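Stilgate Hand-Held Gripper Pair

The Stilgate pair lets one person show a two-armed robot a task by hand. You hold a gripper in each hand and do the job at normal speed, at home, in a shop or on a bench. No robot needs to be on site.

Each gripper has two padded fingers worked by a squeeze handle. The camera on top records the fingers and whatever they are reaching for.

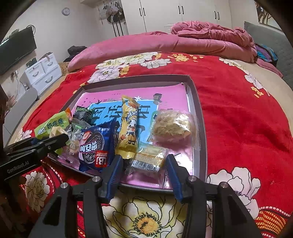

Sorting and packing jobs suit the pair well, especially with soft or shiny wrappers. Most of our customers record 300 runs of a task before training. Short runs are best.

Weight: 77 g per finger set
Supplied: 2 grippers, charger, carry case
Spare pads: sold in pairs

Orders placed before noon go out the same day. For hire or bulk prices, ask for Yanti Subramaniam in sales.

Related items
Birkley wrist strap
Khoo spare finger pads
Gandell remote control arm, bench model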